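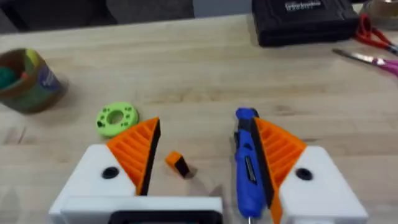 What went wrong at the Trirnby bench in March?
A gripper closed when it had been told to stay open, and it did so 16 times before the fault was traced to a worn connector.

Gallery: the Trirnby gripper fault
Posted 7/15/22 by Inna Hrytsenko

The pictures on this page show the bench work at Trirnby. The fault was logged by Ostap Romaniuk during a long run of pick-and-place trials. At trial 322 the fingers shut with no command on record. No one was hurt. After the second time, Ya-wen Shih stopped the run and made a rule that hands stay off the bench while the motors have power.

The small orange block sits between the open fingers, with a blue utility knife right beside the finger on the right. An unplanned close with a blade that near is what the new rule is meant to cover. Knives and scissors now go in a drawer before power-up.

Two arms over the same table, their grippers close together near the middle. A black cable hangs from the wrist of the arm that comes in from the top. Mitsuko Kikuchi checked every cable on both arms and found the bad connector on day two.

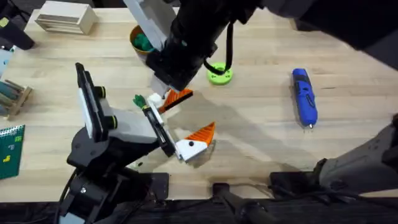
What was changed
The connector was replaced with one from Tkachenko. The software now cuts motor power if a finger moves without a command. Kyrylo Pasichnyk then ran 1,000 open and close cycles with no repeat of the fault. Cables are checked again every 121 hours of use.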